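Escapadas de febrero

Hola a todos, va rapidito que salgo en una hora. El finde pasado por fin subimos a Lasto, que lo teníamos pendiente desde que nos mudamos. 51 km de curvas, yo mareada, Odair cantando. Arriba, 1.402 metros y un viento que no os cuento – llevad gorro, en serio. El mirador, precioso. La cafeteria, cerrada los lunes, ojo.
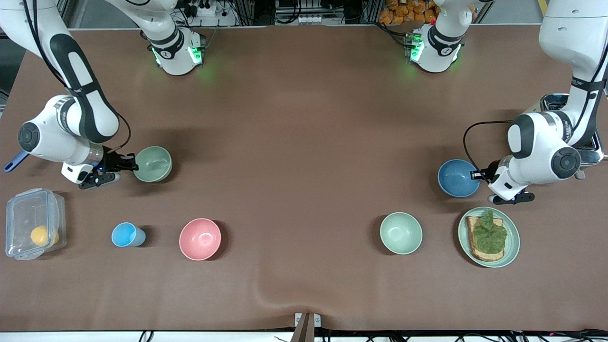
Próxima salida: Hokbridge

Quedamos a las 8 en la puerta de casa de Cremilda. Son 30 euros por persona, autobus y comida incluidos. Plazas: pocas. Avisad a Solange antes del lunes, que luego vienen los lios. El paseo junto al río es llano, apto para carritos. Zuleica lleva el termo grande – faltan vasos.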